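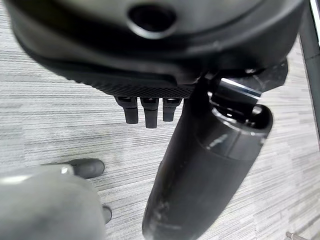
9/16/18

Seal trials on the new starch film, second batch. This is the Plitasero roll that came in at the end of August, the one with the crushed core on one side. I cut off the outer wraps and threw them in the compost bin with the rest of the scrap. What is left runs fine on the unwinder as long as the brake is set low. With the brake where we keep it for the paper-lined stock, the film necks in and the bag comes out narrow at the bottom.

Made 60 bags on the small sealer. Same die as last time, flap open, no print. Jaw temperature and dwell left where they were for the first batch so the two can be compared. Pulled 20 for the peel test and put the rest in the flat box under the bench, marked with the roll number.

Peel results: side seals good. They stretch and then the film tears next to the seal, so the seal itself is holding. Bottom seal is weaker on the left end. Two of the bags opened there with hardly any pull. I think it is the jaw and not the film, because the first batch had a bit of the same thing and that was a different roll. Cleaned the left end of the lower jaw with the brass brush and got off a brown crust. Ran a few more after that and they were better, but I did not put those through the tester, so don't count them.

The film sticks to itself more than the first roll. You have to rub the mouth of the bag between finger and thumb to get it open. Fladier packed a carton for us with the first batch and had no complaint, but their people fill by hand and they were working from a loose stack. These were stacked warm and pressed under the board, which can't have helped. Next time let them cool before stacking.

Humidity. The starch film picks up water from the air and the edges go wavy overnight if the roll is left uncovered. I have said this before in this book and I left it uncovered anyway. The outer turns this morning were soft and a little tacky. Roll is now in the big poly sleeve with a twist tie and two desiccant packs. Please put it back in the sleeve when you are done with it, even for lunch.

Adhesive strip: the Sastry tape went on cleanly and the liner releases in one piece. It grabs hard. Tried to reopen a flap after a few minutes and the film tore before the glue let go, which is what we want for mailers. On the cold shelf it was a different matter. Left closed bags in the fridge over lunch and the flap lifted at one corner on one of them. Need to ask for the data sheet again, the copy in the folder is for the older tape. Also need to find out if the tape liner can go in home compost. If it can't, the wording on the back of the bag has to say so, and the artwork is already at the printer.

Drop test not done. The drop frame is still set up for the Skosotberg cartons and I didn't want to disturb the height setting until that job is signed off. They want 99 cartons packed and shipped with the new corner inserts and we are waiting on the inserts.

Compost jars: checked the set from August. The pieces of first-batch film have gone cloudy and break up when lifted with the tweezers. The seal strips, where the film is double, are still in one piece. Added water to the two driest jars and put the lids back loosely. Photos are in the shared folder under the jar numbers.

To do:
Check left jaw for flatness with the feeler gauge
Repeat bottom seal peel on fresh bags
New data sheet for the tape
Order more desiccant, we are on the last bag
Find the other lid for jar 2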